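Etched rings on a marble counter next to the sink — reseal, repolish, or live with it? 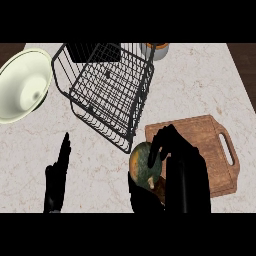

Question

White marble, polished, installed by the previous owner. Dull rings and a few dull streaks have appeared near the sink. They are visible only at a low angle with the window behind them. Water still beads on the surface. I cleaned with dish soap, then with acetone on a cotton pad, and neither changed anything. A fingernail run across one of the rings catches very slightly, or I may be imagining it.

The counter was sealed in July with Fumham stone sealer, two coats, wiped off after the time given on the can. The label says it protects against "stains and spills." I use a vinegar spray on the sink and I suspect some of it gets onto the stone.

1. Did the sealer fail?
2. Can I fix this by hand, or does it need a machine?
3. Is there a coating that would prevent it?

I have a random orbital sander but no polisher.

3 answers

Answer 1 (accepted)

The sealer did not fail. It is doing what it was made to do.

Marble is mostly calcium carbonate. Acid reacts with it, and the reaction removes a thin layer of the polished surface. What you see is a change in texture, so there is no residue for soap or acetone to lift. This is called etching. A stain is a different problem: something has soaked into the pores and the stone is darker there. A penetrating sealer slows the second and has almost no effect on the first, which happens at the surface. Beading water tells you the pores are closed and nothing more.

Stop using the vinegar spray near the stone. Lemon juice, tomato, wine and most bathroom descalers will do the same thing.

For the repair, it depends on depth. If you cannot feel the edge, use a marble polishing powder:

Clean the area and let it dry.
Wet it with a little water and add the powder.
Rub with a damp white felt pad, small circles, firm pressure, until the slurry turns creamy.
Add water if it drags. Do not let it dry on the stone.
Rinse, dry, and check at the same low angle.
Repeat if needed.

If you can feel the edge, the powder will shine the bottom of the etch and leave the outline. You then have to sand the area flat first. Wet sand by hand with a flat block, going up through the grits, and finish at 1000 before the powder. Extend each grit a little past the previous one or you will leave a visible dish. Do not use the orbital sander dry, and do not use a corded one wet at all.

Test somewhere out of sight. Powder brands vary. I have used Unik and found it slow but even.

Reseal the spot afterward, as sanding takes the treated layer with it.

Comments

The "firm pressure" part matters. I went too light the first time and got a haze.

Does this apply to honed marble? — No. Polishing powder will leave a shiny patch on a honed finish. Use an abrasive pad that matches the existing sheen.

Answer 2

Agree on the diagnosis. On question 3, there are film coatings and stick-on clear films that do stop acid, because the acid never reaches the stone. Drawbacks: they scratch, the edge near a sink lifts sooner or later, and a hot pan will mark them. I had a Yurchenko film on a bar top for 2 years. It worked, it looked like plastic, and removing it took most of a weekend with a heat gun set low.

If the whole counter is worn, having it honed by a stone shop is worth pricing. Etches still form on a honed surface but the contrast is much lower.

Answer 3

baking soda and water paste, leave it on 30 min. worked on mine

Comments

A poultice draws out stains. It will not restore the polish on an etch. If it worked, you had a stain.

mine was a ring too

A ring can be either. Dark ring, stain. Dull ring with the color unchanged, usually an etch.

Update from the asker

Vinegar spray is gone. Four rings came out with powder alone, three passes each. One still has an outline, so that will be the sanding job. I bought Cusum felt pads — the backing came loose on the first one, the rest held.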